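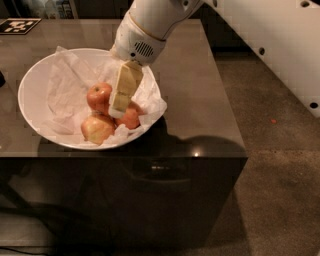

*Three apples in the big white bowl, tissue paper underneath. Yellow block just over them.*

Quick page for the table bits, will sort the order later. Everything from November, the fruit bowl set-up on the dark table. Notes underneath so I don't forget what's what.

**The bowl.** Wide rim, takes a lot of paper. Virka, the large one. We tried the smaller Virka first and the apples sat too high, looked silly. Went back to this.

**The paper.** White tissue, scrunched by hand and then left alone. Don't flatten it!! A bit goes over the rim on the right and I like it there. Bought 300 sheets from Smits, still got most of them.

**The apples.** One glossy red, one yellow-green with a pinkish blush, one more orangey. Definately better mixed, all red was dull. Green-ish one at the front.

**The table.** Dark grey-brown top, shiny, shows every fingerprint. Wipe before you start, and again after lunch. Bowl goes on the left half.

Prints are 55 each, unframed, ask Hendrik Mertens and not me. Pears next, then maybe the lemons if theres time.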